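辛登港推出影视拍摄补贴新办法，剧组最高可获三成五返还

本报讯 辛登港（Sindonport）市政部门近日公布新的影视拍摄扶持办法，自四月起受理申请。凡在当地连续取景满五天的剧组，可按在本地的实际支出申请返还，基础比例为两成，雇用本地人员达到要求的再加一成五。

按照新办法，剧组原先要分别向道路、港务、公园和消防四个部门递交的材料，今后统一交到市政厅一楼的拍摄服务窗口。窗口收件后应在八个工作日内答复，涉及封路和夜间拍摄的延长至十五个工作日。公共场地的使用费也有调整，旧海关楼、渔市和两处轮渡码头白天拍摄不再收费，夜间按小时计收，每小时50元，押金另计。

去年全年，辛登港共接待剧组141个，其中多数为广告和短片，长片只有九部。影视业内人士认为，当地海岸线和老城区条件不错，过去留不住长片剧组，主要是审批慢、住宿贵，加上没有像样的摄影棚。 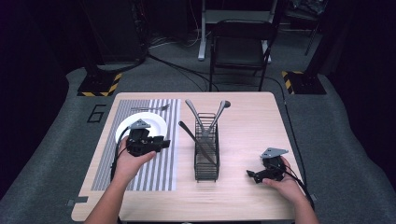

摄影棚的问题有望在年内缓解。穆塞蒂（Musetti）制作公司已租下港区北侧的一处旧冷库，改建为两座摄影棚，大棚面积2,070平方米，小棚主要供室内戏和广告使用。公司同时设立道具库，向外地剧组出租家具、灯具和成套的日用陈设，小到条纹餐垫、白色圆盘、叉子和黑色金属网餐具筐这类餐桌戏常用的物件，都可以按天租借，省去长途运输的费用。租用道具的开支同样计入本地支出，可以申请返还。

住宿方面，市政部门与老城区的多家旅馆谈妥了淡季协议价，剧组一次订满二十间以上、住满十晚的，可享受协议价格。协议价不适用于七月和八月，也不包括帆船节期间。

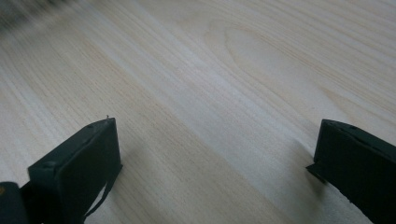
浅色木质表面，木纹清晰可见。

新办法对本地用工作出了具体规定。申请加成返还的剧组，幕后人员中辛登港及周边居民的比例不得低于三成，群众演员不计算在内。格布雷察迪克（Gebretsadik）职业学校将配合开设场务、置景和录音助理三个短期班，每班招收60人，学制六周，结业学员的名单提供给剧组选用。首批报名已经开始，学费由学校和市政各承担一半，学员只需自付教材费。

相邻的弗卢斯德顿（Flusedton）也在争取剧组。该市去年推出过类似的返还政策，基础比例同为两成，但设有年度总额上限，到秋季额度便已用完，后来的申请只能排到下一年度。辛登港此次没有设总额上限，改为对单个项目封顶，任何一部作品的返还不超过其本地支出的三成五，电视剧按季计算。

对于这一做法，当地商户看法不一。渔市的摊主希望剧组避开清晨卸货的时段，他们提到，前年有一次拍摄占用通道到上午九点，影响了批发生意。新办法为此增加一条，凡在渔市取景的，须在早上五点前清场，或者改在中午十二点之后开机。老城区的餐馆大多表示欢迎，已有几家向服务窗口登记，愿意承接剧组的盒饭和夜宵。

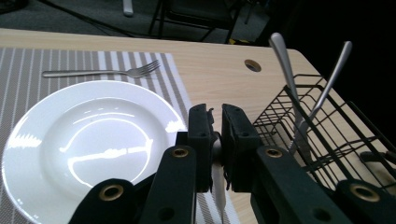
条纹餐垫、白色餐盘与叉子，右侧立有黑色金属丝餐具架。

申请返还的剧组须在开机前登记，杀青后三个月内提交发票、工资单和住宿凭证，由市政部门委托的会计事务所核对。补贴分两次发放，材料核对无误后先付六成，其余部分在作品公映或上线后结清。片尾字幕中须注明在辛登港拍摄，广告类作品可以免除这一要求。

学生作品和纪录片不受五天取景期限的限制，使用公共场地一律免费，但仍要提前登记并购买第三方责任保险。申请表格可在市政厅拍摄服务窗口领取，窗口工作时间为上午九点至下午四点半。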